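Folding on the Bed: Our Home Skills Project
Markau Community College, October

I picked laundry since I do it badly, and the bed is where all my folding happens. 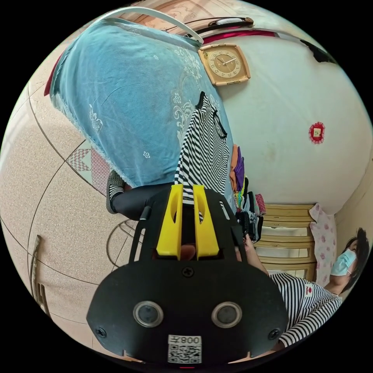

My aunt in Sasness says a bed is the worst place to fold, too soft, and you end up smoothing the same sleeve forever. She may be right! I timed myself anyway: 10 tops on the blanket, then the same 10 on a table. The table won by 2 minutes (I was kind of annoyed, I love my bed method). Striped knits were the slowest, they twist the second you pick them up, so now I lay the neckline flat first and line up the stripes. Next time I want to try pants and maybe towels, if the table is free.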